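I have been meaning to write up our trip to the Dastau open day since February, and what finally pushed me to do it was my sister asking, for the third time, whether the robots were any good and whether there was lunch. There was lunch. It was soup, and very nice soup too, and we ate it standing up in the corridor with 90 other visitors and a pushchair.

Dastau, for anyone who doesn't know the Skusden end of town, is the long low building behind the bus depot, where the old seed merchant used to be. They work on household robots there, mostly the tidying and fetching kind, and once a year they unlock the doors and let the rest of us wander through. We were put in the ten o'clock group with Grethe Zoëga, who has been running the tours for years and talks to a room full of strangers as if we had all dropped by her kitchen. She gave us each a sticker, apologized for the heating, and off we went.

The first stop was the workshop, which smelled of coffee and warm dust. One arm, named Chowdary after a street where somebody used to live (I didn't catch the whole story, as the pushchair was going by), spent ten minutes picking up socks and dropping them into a bin. It missed a few. The children in our group cheered louder for the misses than for the catches, and Grethe let it run on a bit longer than her schedule allowed, I think, for their sake.

After that came the room I had been looking forward to, where the practice worlds are made, with a row of chairs in front of a big screen.
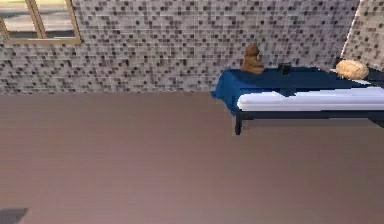
Amr Naciri builds these rooms, and he was a lovely person to listen to, a little shy at first and then impossible to stop. He told us they have 253 of them now, all made on the computer, so that a robot can have a go at a job again and again before anyone trusts it with real furniture. A man near the front wanted to know why the wall had such busy little tiles when the floor was so plain, and Amr said he likes to mix the two, and that he changes the colors around between runs so the software doesn't get too attached to one look. The teddy bear on the blue cloth got the most attention, naturally. A small girl asked what it was called, and Amr had to admit it only had a number, so by the end of the session it was Clekgate, which was the name of her rabbit. The job they were setting up was a simple one: find the bear, pick it up, bring it over to the other side of the room. He said the software might try that 3000 times overnight, and my husband, who is 63 and has been asked to put the laundry away nearly as often, laughed so hard he had to go and stand in the hall.

We finished back in the workshop, where you could steer one of the smaller arms yourself with a pair of handles. I was hopeless at it. I knocked over a cup, put it upright, and knocked it over again, while a boy of maybe eight waited behind me with enormous patience. He then stacked four cups on his first try and asked Grethe if there was a harder one.

If you go next year, take the morning tour and wear a warm sweater. Parking is at the depot, on the left side only, and the soup runs out by one.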